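4. The Dark Table

4.1 Choice of surface

Most earlier work on how people find small things on furniture has used white or light gray tabletops, on the grounds that these are what laboratories own. Homes and offices are less obliging. In the Juhl survey of shared desks, which supplied 3,843 photographs of surfaces in ordinary use, dark tops made up a large share of the complaints and a modest share of the tables. People buy them in the showroom and spend the following years patting them for keys.

We therefore moved the second part of the Flodden study onto a black top. The finish is matte, or at least was sold as matte. In practice it carries faint streaks like wood grain, running across the view, and a soft gray sheen wherever the light lands. Pilot participants were split on whether the streaks counted as decoration or dirt. One wiped at them for some time before beginning the task, and her completion time was excluded.

The corner we used has a rounded edge, which matters more than we had planned for. A square table gives the eye two straight lines to judge position by. A curved one gives it an opinion. Participants who were asked to place an item "near the edge" chose spots that differed widely, and several asked which edge was meant. The coding sheet was changed after the first session to record distance from the nearest point on the rim, a measurement that Ruan Masilela took by hand and has asked not to take again.

Light items were represented by a white card with rounded corners and a thin gray border. Short slanted black stripes run along its top edge and partway down one side, and the rest is plain. The card is very hard to lose. It was included as a baseline, and it behaved like one: everybody found it, including a participant who had been told to look for something else.

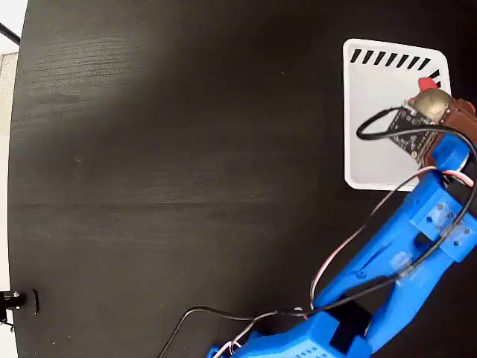 4.2 Brown on black

The brown items were another matter. Small, angular and close in tone to the table, they came from the Uvura box, an assortment we have used in all 3 rounds of the study and which gets lighter each time for reasons the inventory doesn't record. No two pieces are quite the same shape. We had intended this as a strength of the design.

Two conditions were compared. In the first, the item was set down in the open. In the second, it lay partly under or against something else, so that only a portion of its outline could be seen from directly overhead (Figure 3). Participants saw each arrangement from the overhead position and were asked to say what was on the table and how sure they were.

Open placement gave few surprises. Partial covering gave many. With part of the outline gone, people fell back on the visible corners, and an irregular thing with a few visible corners can be nearly anything. Answers for a single piece included a chip of bark, a bit of cardboard, a toffee and "the table, but broken." Confidence ratings stayed high throughout. The toffee was rated 80 out of a possible 100.

The sheen made its own contribution. Brown items on the lighter part of the top were picked out sooner than the same items on the darker part, while the streaks appeared to make little difference either way. We mention this for readers who own such a table and have been blaming the grain.

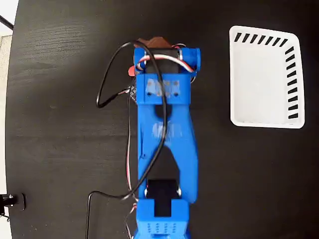

Figure 3. Overhead view of the covered condition. The brown item is near the top, partially tucked beneath the blue bracket; the lighter area of the tabletop is at upper left.

4.3 Remarks on coding

Brynhildur Skov coded all of the open answers, and a second reader recoded 200 of them. Disagreements clustered on the word "thing," which participants used for the item, the card, the streaks and on one occasion the study. We kept "thing" as a correct detection when it came with a pointing gesture and dropped it otherwise. This rule is generous to people who point.

Lighting was left as it came through the windows, with the blinds at half height. A stricter protocol would have fixed it. A stricter protocol would also have described a room in which very few people keep a table. The sheen shifted over the course of each session, and the time of every trial was logged so that afternoon trials could be examined separately. They are reported in Section 5 together with the results for the Florum top, whose finish is described by its maker as walnut.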